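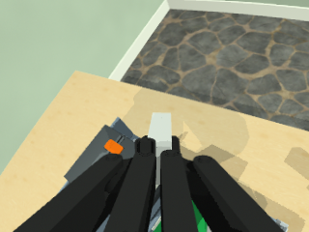
Simulated view from the gripper, white block between the fingers.

Uten arm build: frequently asked questions

What is Uten?
A pick-and-place arm that Girish Maurya and two others are building at the Nandska shared workshop. We started in December.

Is any of it real yet?
The base and the first 3 joints are on the bench. Everything else still runs in the simulator.

Why simulate first?
Time on the bench is limited to evenings, after 7. A bad grasp in the simulator costs a reset. On the bench it has cost us 10 finger pads.

What do you use for test objects?
Blocks, small open bins and lidded cases. The bins are the hard part – a rim is thin, and the fingers get in the way of whatever is inside.

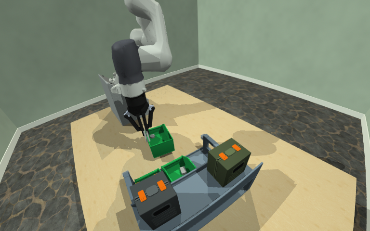

Fingers at the rim of a green bin, tray and cases in front.

How many test runs have you done?
195 on the current finger shape. 38 of those ended in a collision, mostly with the wall of a bin.

Does the room model have to match the workshop?
No. Table height and reach matter to us. Walls and floor can be anything.

Can I get the files?
The finger models are in the shared folder under Milus. The joint settings are not up yet – they still change every week.

Can I help?
Yes, if you are a Nandska member. Leave a note on the Uten shelf or ask for Girish. We need someone who can crimp connectors.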